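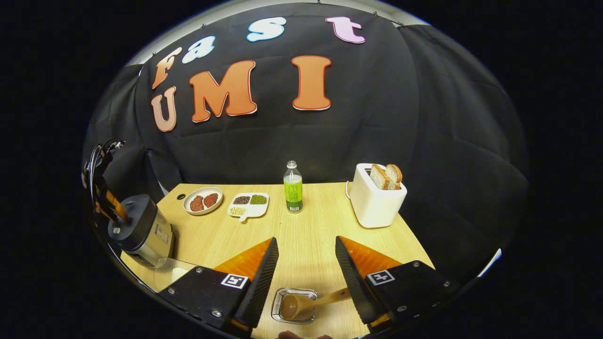 Evdokia Petridis told me to come hungry and skip breakfast altogether, and she was right, as she usually is about the Kornville bakery open day. We got there at 10 and the line for the Papadakis ovens already ran past the flour store (cheerful, though, everybody chatting!).

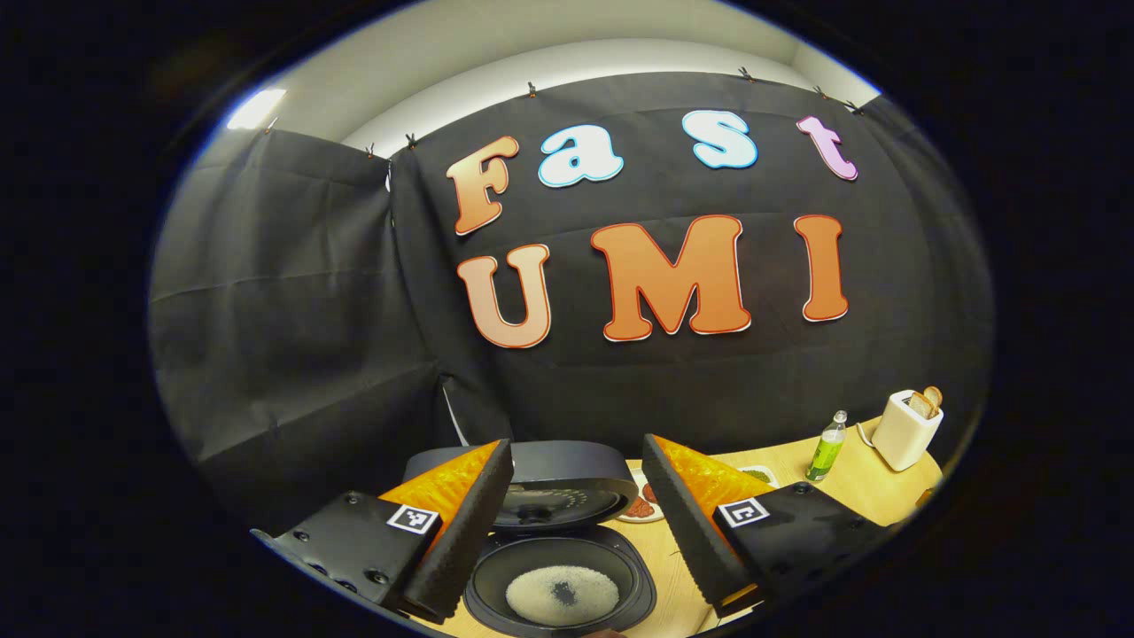 Once inside, we stayed 2 hours and tasted 5 kinds of bread. My favorite was the Nella, a soft braided loaf with orange peel, and I brought 3 of them home, which my family thought was plenty. The next open day is in April.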